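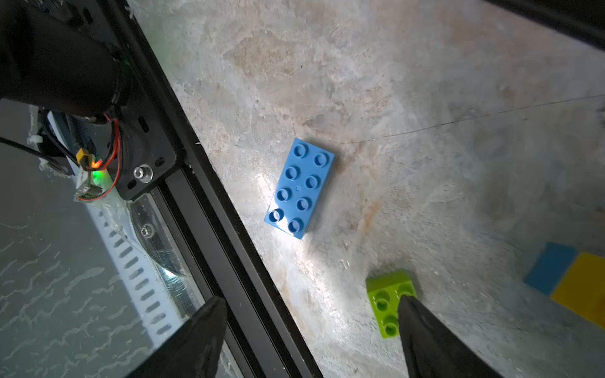
August 2019, Friday, Senberg build room

Long day but a really good one! Kerttu Hämäläinen got the wrist mount stiff enough that Lilia (the arm, for anyone reading this cold) finally holds its calibration from one session to the next. I reran the hand-eye routine after lunch and the numbers came back almost the same as this morning's, so I'm leaving it alone until somebody bumps something.

Brick picking, then. The club challenge wants studded bricks sorted by color, any orientation, and we'd only ever practiced with them squared up to the table edge. Today we went diagonal. The angle estimate is better than I expected on the blue eight-stud brick, long axis is easy to find, but glare off the tabletop is our big enemy. When the bright patch sits right against a brick the segmentation grabs a chunk of table along with it and the grasp center slides over by most of a stud. Tried a lower exposure and it helped a lot, though then the greens get muddy. Kurian's idea of fitting the stud circles first and growing the outline from those is worth a proper try. The rims catch so much light that they stand out beautifully!

Second thing: the fingers hide stuff. With a green brick down near the gripper, the right finger covers part of it and the detector sometimes calls it a smaller brick. We should plan from the higher viewpoint and only use the close view for the last correction. I'd been resisting this (one more move per pick, and the clock is tight) but I think it's right.

Flat-faced blocks are still in the mix as distractors. The stud check throws them out fine when they're fully in view, less so at the margins.

Logged 37 picks in the diagonal set, saved in the shared folder under run 888. Labels are only done for the first 11, sorry, I ran out of evening.

To do:
Diffuser for the lamp. Landent kit has a sheet of the frosted stuff, ask before cutting it
Stud-first outline, compare on the same run
Mask out the finger area in the close view
Finish labels!!
Slow the final approach and see if the tilted ones still slip

Kerttu wants to try two bricks touching next time. I say yes, but labels first.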